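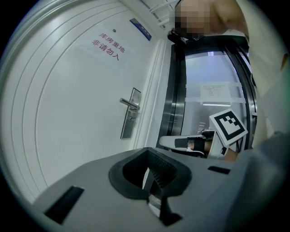
Gear Reviews

Drusteck Florer 21 dry bag: a season in the dinghy

Reviewed by Mirjam Mertens

I bought the Florer 21 at the start of last season to replace a roll-top bag that had split along the seam. It has been in the boat for every club race since, plus a week of coaching at Yazzie, and I have a fair idea now of what it does well and where it falls short.

The number is the capacity in litres. That is enough for a spray top, a fleece, lunch, a water bottle and a small first aid kit, with room left to roll the top down properly. It won't take a full change of clothes and shoes as well. If you sail two-handed and share one bag, look at the bigger one in the range.

The fabric is a coated polyester with a matt finish. Mine is grey and has picked up some marks along the bottom from being dragged up the ramp, but none of them go through. The seams are welded and haven't lifted anywhere. The base is a separate oval panel, so the bag stands up on its own while you pack it, and I missed that whenever I went back to my old one.

Closure is a standard roll top with a stiffener on one side only. Drusteck says to fold it three times. I do four. We capsized twice in one afternoon in September, the second time with the boat upside down for a good while, and the fleece came out dry. There was a bit of damp around the neck of the bag, above the first fold, which is what I would expect.

The lashing points are the weak spot. There are two, both near the top, and nothing at the base. In a small cockpit the bag swings about unless you run a bit of shock cord around the middle. Sugeng Hartono, who crews for me, glued a patch with a D-ring to the bottom of his and says it has held all season. You shouldn't have to do that with a new bag.

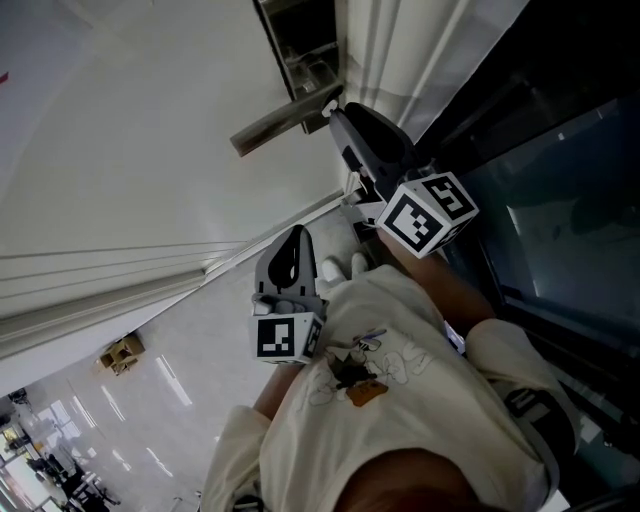 Carrying it

The shoulder strap clips on and off. It is wide enough to be comfortable on the walk from the car park, but the adjuster slips when the bag is heavy, and I ended up tying a knot in the loose end. Take the strap off before you launch. Left on, it catches the mainsheet.

Compared with the Usetti

Prasetyo Oei lent me his Usetti for a couple of weekends. It holds 19 litres and weighs a little less, and it has four lashing points, which makes it much easier to tie down. The fabric is thinner, though, and his has already been patched near the base. For a boat with somewhere sensible to clip a bag, I would still take the Florer. For anything with a bare, open cockpit, the Usetti is the better fit.

Verdict

Good fabric, a reliable closure, poor tie-down and an average strap. Rinse it with fresh water and store it unrolled. I'd buy it again, but I would like to see a ring on the base in the next version.

Filed under: dinghy gear, dry bags, clothing and storage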